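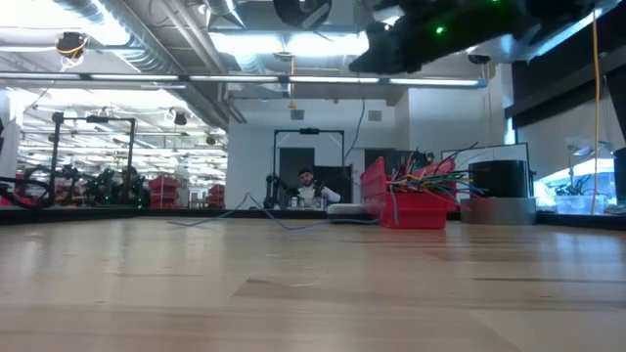 Framing of Transit Strike Coverage in Two Regional Newspapers

Berkay Aydoğan

1. Aim
The project compares how Rustura and Covuvier, two dailies with opposing political alignments, reported the October transit strike.

2. Method
Articles were collected from both online archives with the search terms "strike" and "transit". The search returned 1,476 items. After duplicates and wire copy were removed, more than 600 remained. Each was coded for main source, headline verb and position of the union's statement, following the Dudás scheme.

3. Results
Rustura quoted city officials first in most articles. Covuvier opened with drivers or passengers – usually unnamed – and placed official figures near the end. Both papers dropped the subject within a week of the settlement.

4. Limitations
Print layouts were not examined. Coding was done by one person, so agreement between coders could not be tested.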